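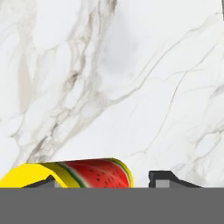 Lodarstead countertop shop to reopen after February flood

LODARSTEAD – The Gatchalian stone and tile yard on the river road opens its doors again on 10th April, two months after a burst main put the showroom under water. Doors at 8, coffee till it runs out.

White marble with gray veining is still the top seller, the yard says. Prices on it are up a little. Granite holding steady.

The water got into the office and the front display room in February. Most of the slabs were racked out back and came through fine. The paper records did not. Customers who put down a deposit before the flood are asked to bring there receipt, or call ahead.

In all, 2,632 square feet of flooring had to come up. Nistum, the contractor on the job, finished the last of it this week – a few days behind, held up by a late delivery of subfloor.

The city is still looking at what went wrong with the main. A repair crew replaced 400 feet of pipe along the river road, and one lane stays closed untill the paving is done. Use the side entrance for now.

Remnants will be sold off at the reopening, cash or card, first come first served. No holds. Bring your own truck, the yard is not delivering remnants.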